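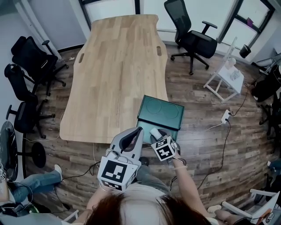

Reading time: 3 min

Skenholm fault

The Skenholm fault is the name given to a tracking error in hand-held grippers that carry printed marker cubes. The position of the tool is worked out from the black-and-white patterns on the cube. When the error occurs, the recorded path jumps or tilts while the gripper itself moves normally. A robot trained on such a path may reach short of an object or close its fingers beside it. The name comes from the Skenholm trials, where it was first written up, although similar errors had been known under duller names for years.

Discovery

The trials produced 800 recordings of people picking up and placing small items. In January a reviewer, Uliana Kovalchuk, replayed them and marked 215 as unusable. The operating team had passed every one of them. Its own check looked only for missing files and recordings that stopped early, so a complete recording of a wrong path counted as good.

Disputed cause

The supplier, Janssen, blamed glare on the marker faces and advised users to draw the blinds. Its note gives no light readings and describes no test with the blinds open, which makes the claim hard to judge. A separate report by Clallow pointed to the mounting of the cube. It said that a knock could turn the cube slightly on its bracket, and that the software would go on using the old angle

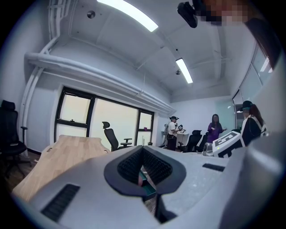

until somebody calibrated the tool again. This fits the long runs of bad recordings better than glare does, but Clallow sells a rival mount and its report should be read with that in mind. Neither firm has released its raw data.

Safety

Janssen classed the fault as a data quality matter. Critics consider this too generous. During a later trial an arm running on the affected recordings struck the edge of a worktop at a set speed limit of 600 mm per second. No injury was reported, and the incident log runs to 3 lines. 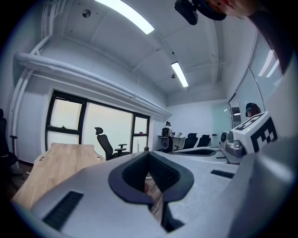
Hand-held gripper with a marker cube at its side.

Remedies

An update named Oson compares the cube's angle at the start and end of each recording and rejects any that differ. It is said to have cured the fault. No independent trial had been published when this entry was last checked, on 26/11/2025. A cube knocked before recording begins would pass the Oson check.

See also: Calibration; Motion tracking; Robot safety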